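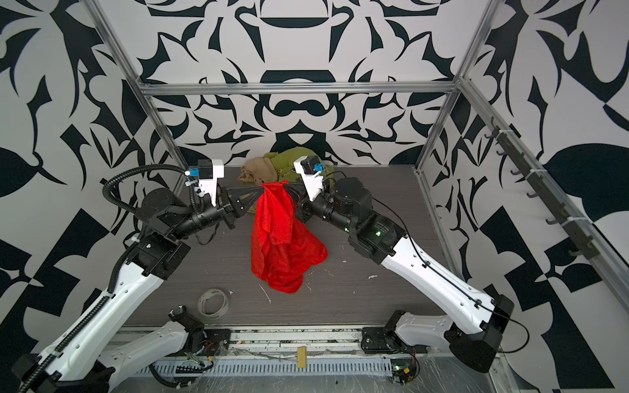 Kai-wen Tseng asked at the end of last session whether a newspaper that backs a candidate on its editorial page can still be trusted on its front page, and I gave a pretty lousy answer because the room was emptying. So let me try again, since it's really the whole of unit 2.

First, keep the endorsement and the coverage apart in your head. An endorsement is the owners or the editorial board saying out loud who they want. You can argue with it, which I kind of like about it! Coverage is harder, because preferences there show up in small choices: who gets quoted first, whose spending plan is called "costly" in the headline, whose rally gets a paragraph on page nine.

Our running case is the Wistside mayoral race, Sillau against Brillano. Go back to the clippings packet and read the transit funding stories in order. I went through 56 of them over spring break (yes, this is how I relax) and sorted them by who speaks first. Please do your own sort before you look at mine. I changed my mind on several, and Fung-ping Yip, who sorted the same pile, disagreed with me on plenty more - mostly the stories where a spokesperson talks but the candidate doesn't.

Some terms you'll need:

Agenda setting - which subjects get covered at all. Wistside papers ran transit for weeks and barely touched the school bond.

Framing - the angle a subject gets once it's in. Is the bus plan a jobs story or a tax story?

Priming - how heavy coverage of one issue nudges voters to judge candidates on that issue. People mix this up with framing every single year, so spend some time on it.

A word on the Fang chapter. It argues that endorsements hardly move votes in local races with party labels on the ballot, and matter more where there aren't any. Wistside's race has no labels, so ask yourself what you'd expect to see. Then ask what evidence would change your mind, and write that down too.

For March: bring two stories on the same event from different outlets, with the loaded words circled. Print them, please, I can't read everyone's phone. Short ones are fine, and letters to the editor don't count.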